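The Jendmont Swap Table, One Summer In

Well, friends, the swap table has had its first proper month, and I promised in the last newsletter that I would write up how it has gone, so pour yourself something cold and bear with me. For those who have moved in lately (welcome!), the idea is simple enough. If your garden gives you more than your household can eat, you bring the extra on Saturday morning, and you take home something you didn't grow. No money, no tickets, no keeping score.

I will admit I had my doubts. When Piret Eglītis first brought it up over the fence last fall, I pictured one long table with nothing on it but zucchini, and everybody too polite to leave without one. And yes, there has been zucchini. But there have also been sugar snap peas, three kinds of lettuce, a great heap of rhubarb from the Bielecka end of the street, and some gooseberries so sour that my eyes watered all the way home - they made a lovely jam, though, once I had thrown enough sugar at them.

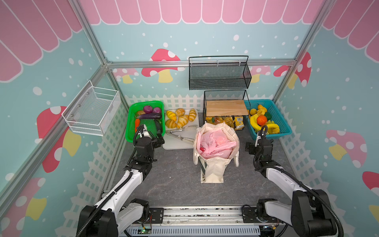 Vegetables in the green basket, fruit in the blue.

Some 15 households came to the first Saturday, and by last week it was closer to double that, which meant we ran out of room on the table and people were setting bags down on the grass. We have borrowed a second table from the Fundow Street church and will put it under the maple where the shade lasts longest. Lettuce really can't take that sun. If you're bringing greens, pick them early, rinse them in cold water and wrap them in a damp dish towel, and they will hold up fine until noon. Peas and beans are more forgiving. Berries should come in something shallow, please, so the ones on the bottom don't turn to soup.

A few of you have asked about herbs, eggs and baked goods. Herbs, yes, as many as you like, and it's a kindness to tie on a label, as I went home with what I thought was parsley and had a very odd potato salad. Eggs we are still talking over. Baked goods I would love, of course, but for now we are sticking to things that grow.

Now, the question that comes up more than any other is what to do if you don't have a garden and so have nothing to bring. Please come anyway! There is always too much at the end, and I would far sooner see it in your kitchen than in my compost. 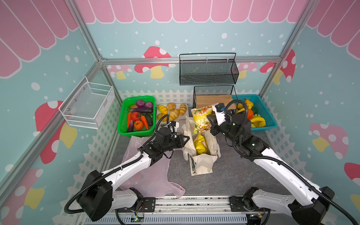 Gert Le Roux wrote in to say that he stayed away the first 2 Saturdays for just that reason, having only a balcony and one tired tomato plant. "Then my neighbor more or less marched me down there," he wrote, "and I came back with beets, which I hadn't cooked since I was a boy. Could we have a recipe box on the table? I'd gladly trade a soup for some advice about that tomato."

I think a recipe box is a fine idea, Gert, and I have an old tin one that will do nicely. Bring your cards along, handwritten is perfect, and write your name on the back in case somebody has a question. As for the tomato, try a bigger pot and a deep drink every morning, and stop by to see me if it still sulks.

The swap runs every Saturday from nine to noon through the end of August, rain or shine. Extra paper bags are always welcome.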